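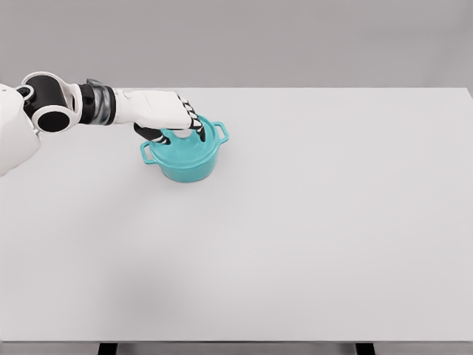 What cookware works on a Kavalden induction cooktop?

Any pan with a flat base that a magnet sticks to firmly. Cast iron, enameled cast iron, carbon steel and most magnetic stainless steel qualify. Copper, aluminum, glass and ceramic don't, unless the maker has bonded a magnetic plate to the bottom. If a magnet holds weakly, or only in the center of the base, the pan may be detected but will heat slowly or unevenly.

My pan passes the magnet test but the zone won't start. Why?

Check the diameter of the magnetic part of the base. Each zone has a minimum, printed in the manual next to the zone diagram. A small pan on a large zone is treated as no pan at all. Move it to the smallest zone and try again. If it still isn't detected, look at the base for warping. A gap of a few millimeters is enough to stop detection on some pans.

Can I use an adapter disk under a non-magnetic pan?

We don't recommend it. The disk gets hot and passes heat to the pan by contact, so you lose most of the speed and control of induction. A disk left on a high setting can overheat the glass and trip the thermal cutoff. Damage from adapter disks is not covered by the warranty.

Heat and power

How does the heat setting relate to wattage?

Settings are not evenly spaced. The low end of the scale covers holding and simmering, where small changes matter, and the steps get larger toward the top. On the Gemoler two-zone model, the front zone delivers 2,000 watts at its highest regular setting. Boost is separate and runs for 5 minutes before dropping back to that level.

Why does boost shut off on one zone when I start another?

The two zones on each side share a power module. When combined demand goes over the module's limit, the control gives priority to the zone set most recently and lowers the other. The display on the reduced zone flashes for a few seconds and then shows the new setting. To run two zones at high power together, use one on the left and one on the right (four-zone models only).

Why does the heat pulse on low settings?

At low power the control switches the coil on and off instead of running it continuously. With a thin pan and a small amount of liquid you may see simmering start and stop. A heavier base evens this out.

Is there a temperature mode?

On the Stasier series, yes. It reads a sensor under the glass, below the pan, so the value shown is an estimate of base temperature and will lag behind a fast change. Use a probe thermometer for candy, for frying, and for any recipe with a narrow range. 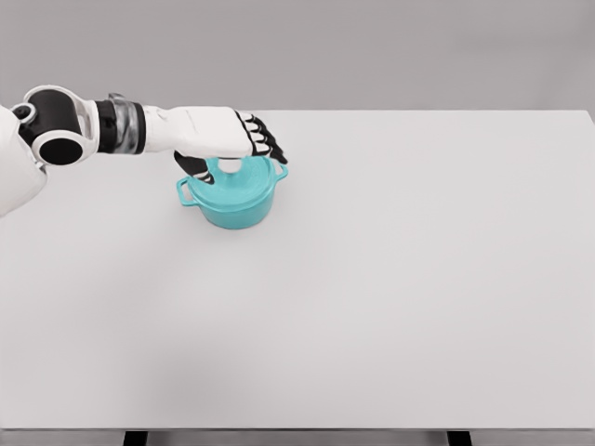
Noise

What is the humming sound?

Vibration in the base of the pan, caused by the alternating magnetic field. It's most noticeable at high power and with pans made of several bonded layers. Lowering the setting by one or two steps usually reduces it. Adding food or liquid may also help.

I hear clicking. Is something loose?

Clicking on low settings is the control switching the coil. It's normal. Clicking with every zone off isn't, and should be reported to service.

The fan keeps running after I turn everything off.

The fan cools the electronics and stops on its own. Don't cut power at the breaker to silence it. How long it runs depends on how hot the electronics got and how well the cabinet below is vented. If it regularly runs for a very long time, check that nothing in the drawer underneath is pushed up against the air intake.

Cleaning

What can I use on the glass?

A soft cloth, water and dish soap for daily cleaning. For burned-on residue, use a cooktop cream and a razor scraper held at a low angle. Avoid scouring powder, steel wool and oven cleaner.

What about sugar spills?

Turn the zone off and remove the spill while the glass is still warm, using the scraper and an oven mitt. Sugar that hardens as the glass cools can bond to the surface and pull chips out of it when removed.

There are gray metallic marks on the surface.

These are usually metal transferred from a pan base, most often aluminum. Cooktop cream removes light marks. Heavier ones may need several passes. They do not affect heating.

Installation

Can I plug it into a regular outlet?

Only the portable Vincze single zone has a standard plug. All other models need a dedicated 240-volt circuit, wired by a licensed electrician. Breaker size is on the rating plate on the underside of the unit and on the last page of the manual.

How much clearance is needed above and below?

Clearances differ by model and are listed on the template sheet in the box. If the sheet is missing, request a copy by model number before cutting the countertop.

Warranty and service

How long is the coverage?

Parts and labor are covered for 3 years from the date of purchase. Chipped or cracked glass is covered only if it was damaged on delivery and reported within 72 hours.

What do I need before contacting service?

The model number, the serial number, proof of purchase and any code shown on the display. Write the code down before resetting the unit, as it clears when the power is cut.

Are spare parts sold directly?

Knobs, trim strips, mounting clips and scraper blades can be ordered by anyone. Coils, power modules and glass are supplied only to authorized repairers.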